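Gripper drops single sheets after finger coating wore through

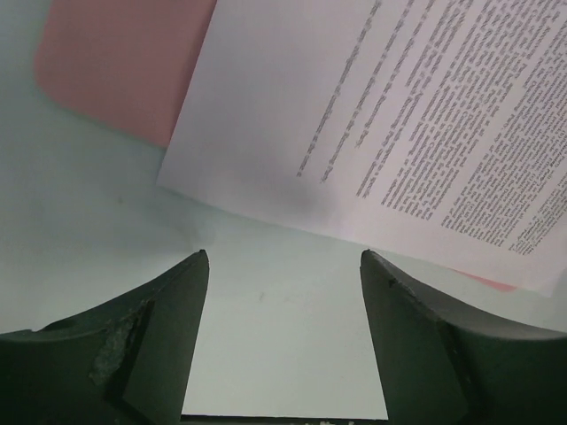

Wrist camera view with the gripper open. The scuffed area is on the left finger.

Etenesh Woldemariam
We run a two-finger gripper on a small arm that moves printed sheets from a table to a scanner tray. The fingers are dark green, coated, supplied by Zitach. Since May the cell has been faulting with "object lost" partway through the lift. It used to happen once in a long shift. Now I get up to 3 in a batch of 118 sheets.

The coating on the left finger has a rough greyish patch running diagonally down the face. The right one has only a small nick near the top edge, just below the tip. Grip force is unchanged in the settings and I have re-taught the pick point. Homing passes. Is the wear enough to explain this, or should I be looking at the drive?

Donarura
Replace the fingers. They are consumables.

Gebremichael
Wear could do it, but check where it is first. A patch on the outer body does nothing to the grip. A patch on the inner face, near the tip, matters a great deal with paper, as the contact area is tiny. I can't tell from one view how far yours reaches round.

Test it before ordering anything. Power the arm down and lock it off, then lay a straight edge across both inner faces. Next, put a strip of card between the tips, close at your normal force and pull the strip out with a spring balance. Do the same with the strip turned over. If it always slides against the left finger and stays put on the right, you have your answer -- if both let go at the same pull, look at the force calibration.

Also find out what the finger is rubbing on. Diagonal scuffing suggests contact during travel, and closing alone wouldn't give that. Ours was clipping the tray lip on the way out. New fingers went the same way within 2,000 cycles until we raised the exit waypoint.

Dikard
Had the same fault code on a different arm and it was a loose cable at the wrist. Worth wiggling it (with the power off). As a stopgap you can turn the lift speed down, though it didn't help me much.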